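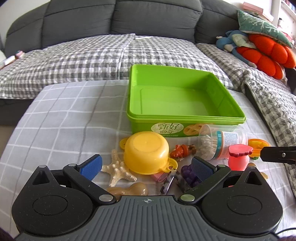 # Long run diary, week 4

I did it, sixteen miles!! Out past Linwood on the canal path, over the hill at Hinthorpe and home by the back road, and my legs only started complaining on the very last climb. The hill is 780 feet and in March I walked most of it. Today I ran the whole thing (slowly, but I ran it).

Larks everywhere up top. I stopped to fill my bottle at the Tusa farm tap and a man of 74 came past me going the other way, barely breathing hard, and shouted "Keep your shoulders down!" Best advice I've had all year!
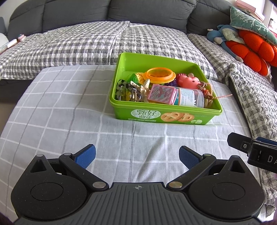 *Last changed: 2025-05-24*

Ate two bowls of pasta and half a loaf when I got in. The new socks are wonderful, no blisters at all, so I'm buying another pair before the Hrnčiar race. Left knee a bit grumbly on the stairs. Ice, then bed early.

Next week I want to try the hill twice in one go, with a gel at the bottom each time, and see if I can hold the same pace.

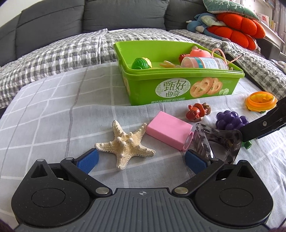 Shayne Ruddock thinks twice is too much this soon and says to do it once, then add flat miles along the canal. Fine, once it is, but I'm doing it faster!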